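Open day at the Lillidmont packing hall, Vindirville
2023-01-14

I had been meaning to go to one of these for years, and every October I put it on the calendar and then something comes up with the car or the roof. So when a winter open day was announced I told my sister we were going, snow or no snow, and we drove the 48 miles to Vindirville with a thermos between us and got there before the doors were unlocked.

Lillidmont ships small household goods for other companies - lamps, picture frames, those nice Skuvoner teapots my aunt collects - and the whole morning was given over to how a thing gets from a shelf into a box and out the door in one piece. I know that doesn't sound like much of a day out, but I could have stayed until supper!

Hazel Lindqvist took our group through, and she has a lovely unhurried way of explaining things. She started with cardboard (she could talk about cardboard for a week, I think) and let us bend pieces with the grain and against it, so we could feel the difference in our hands. Then came the tables where shallow trays and lids get taped, and that was the part I liked best, because I have wrapped presents badly all my life and always blamed the tape.
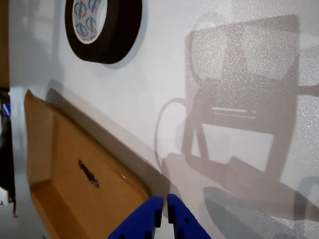
Hazel said most people pull the tape too tight, and it spends the rest of the trip trying to let go of the box. Lay it down easy, she told us, run it a couple of inches past the corner, then rub it hard with the flat of your thumb. I tried it on a lid of my own and made a fair job of it on the second go - my sister got hers on the first and has mentioned it since.

After that we had coffee and very good ginger cookies in the room they call Yoo, after a dog that used to sleep there, and I bought a bundle of 5 flat boxes at the little counter by the exit. Some 59 people had signed the guest book by the time we left, and the parking lot was getting tight.

If you go, wear warm socks, as the floor is concrete and the loading doors stay open a good part of the time. Admission is free, and the cookies are by the coat rack.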